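Niall Kerr
@niallkerr_cells
04/06/2026

OK, I promised a few of you a thread on the house rules we use when two arms share one table. Grab a coffee, it's a longish one (and yes, I have opinions).

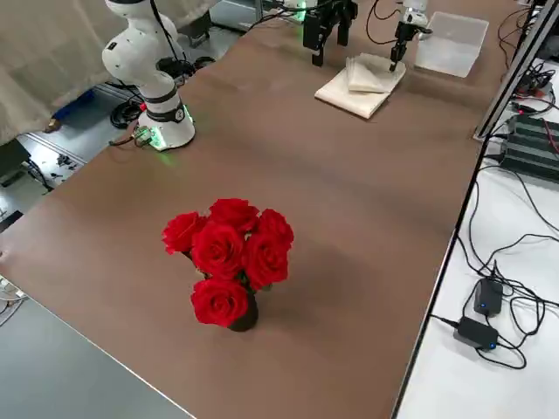
First rule, and the one I'll fight for: each arm has an owner for the session. One name on the whiteboard per arm. If Effie has the left one and I have the right one, I don't touch her jog controls, even when I can see exactly what she should do. Especially then!

2/ Shared zone. Draw it before you write a single waypoint. Ours is a box in the planner and only one arm gets the token to go in. The other one waits outside. It costs us a bit of cycle time and I don't care.

3/ We used to let both arms in if the planner said the paths were clear. Then in May one of our paths was planned with last week's gripper model, fingers about 20 mm shorter than the real ones. Nothing broke, but I aged. Now a gripper change means a new tool file, a new payload and a slow dry run, in that order.

4/ Speed. First run of anything new goes at reduced speed with a hand on the enabling device. I know, I know, everyone says they do this. Put it on the sign-off sheet and see how many people suddenly remember they skipped it.

5/ Cloth gets its own rule. Napkins and tablecloths don't push back the way a box does, so your force reading can look perfectly calm while you're pressing straight into the table. Set a floor height AND a force limit. One of them on its own isn't enough.

6/ Props! If you're doing table setting, write down what's allowed to be knocked over and what isn't. Flowers, glasses, anything tall goes in as a keep-out with a margin. Petals stick out further than the vase does, so measure the widest bit. Murdo measured the vase. We have discussed this with Murdo.

7/ Cables. Check slack at the far corners of the reach, with the wrist turned both ways. Home position tells you nothing. I do this by hand before the first powered run of the session and it takes maybe as long as reading this post.

8/ Status lights are for information. They are not permission to reach in. Our rule is stop, confirm on the pendant, say "going in" out loud, wait for the answer. It felt silly for the first week and now I do it in my own kitchen.

9/ Someone will ask which standard this comes from. It's house rules, sitting on top of our risk assessment. Do your own assessment for your own cell, please don't paste my thread into a binder.

10/ The whole sheet is 12 lines on one page, taped up at eye level next to the e-stop. Gerrit wants to add a section on naming files. Gerrit can start his own thread.

11/ Replies are open if you run things differently, I'd really like to hear how you handle the shared zone with more than two arms.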